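The eleventh knight

11 Dec 2024
Posted by Declan Ó Flaithearta

I have been collecting small plastic figures long enough to know when I'm being had, and I think the Fernitz blind bag people are having me. I'll set out my reasons and you can tell me I'm wrong in the comments, as some of you always do.

Series 4 of the Fernitz castle figures came out in October. There are 17 in the set, sold in sealed foil bags, and the leaflet inside says every figure is "equally packed" apart from the gold falconer, who is the rare one. Fine. I have no great quarrel with a rare one. What I do have is 40 opened bags and not a single number 11, the knight with the broken lance. I have four cooks. I have so many of the lad with the bucket that I could put out a decent house fire.

Yes, I know how chance works. My brother-in-law did the sums for me on the back of a takeaway menu and said that missing one figure over that many bags isn't all that strange. He's probably right. But I then asked on the forum, and other people are short of the very same knight, while I could find only two who would admit to owning him. One of those wanted to sell me his for the price of a good lunch.

Birthe Thoroddsen, who has been at this far longer than I have and writes much better lists, thinks it comes down to how the boxes are filled. Her idea is that each shop box has a fixed mix, and the early boxes sent over here had a short count of certain figures. She had the same thing with the pirate series years ago and it sorted itself out by the second delivery. I'd like to believe that. I'd like it more if the leaflet didn't say "equally packed" in bold.
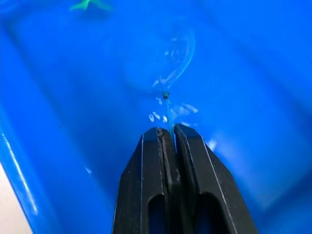

Inside the blue bin.

So what are the choices? You can buy a sealed box of 20 from Christodoulou, the toy shop by the bus station, and hope. You can swap. Or you can pay the sellers, which I'm trying very hard not to do on principle, although the principle gets weaker after nine in the evening.

There's the bag feeling too, of course. Every few weeks somebody puts up a guide claiming you can tell each figure by pinching the foil. I've tried it. I stood in the shop for a good long while, feeling for a lance, and was certain I had one. It was a broom. The next was a fishing rod, and by then the woman on the till was giving me a look, so I bought both and left. The guide for this series says the knight has "a noticeable shield lump". So does the cook, if you count his frying pan, and I have given you the number of cooks.

As for the bump codes on the bottom seal, I don't buy it. With Series 2 they did seem to mean something for a while. I wrote down the marks on my last dozen bags this time and two with the same marks had different figures in them. The people who swear by the codes tell me I'm reading them upside down. Perhaps I am, but I turned the list round and it made no more sense that way.

The figures themselves, to be fair, are decent. The paint is cleaner than on Series 3, where half the faces looked as if they'd been done on a moving train. The herald is lovely and the drawbridge keeper has a tiny key that comes off his belt, and will be lost within the week in most homes. The horses are sold separately and cost too much. I'm also not keen on the new feet, which won't stay on the old Wivon stands without a bit of putty. Fernitz say on their site that the pegs haven't changed. Mine wobble.

I wrote to them about the knight, by the way. I got a reply thanking me for my passion and offering me a code for money off a further purchase, so that's their answer to a man with too many bags: more bags. I've not used it yet. It runs out at the end of the month.

Spares for swapping, all with leaflets: cook (three), bucket lad (lots), fletcher, both of the monks, the herald's page and one drawbridge keeper, key included. I want number 11 and will look at offers for the falconer, though I'm not holding my breath on that one. Leave a comment with what you've got and I'll get back to you. Please don't offer me cooks.

Next time I'll get to the repainted Fodadent tooth goblins, which I said I'd cover last month and didn't. One of them has lost an arm since then and I'm still looking for it.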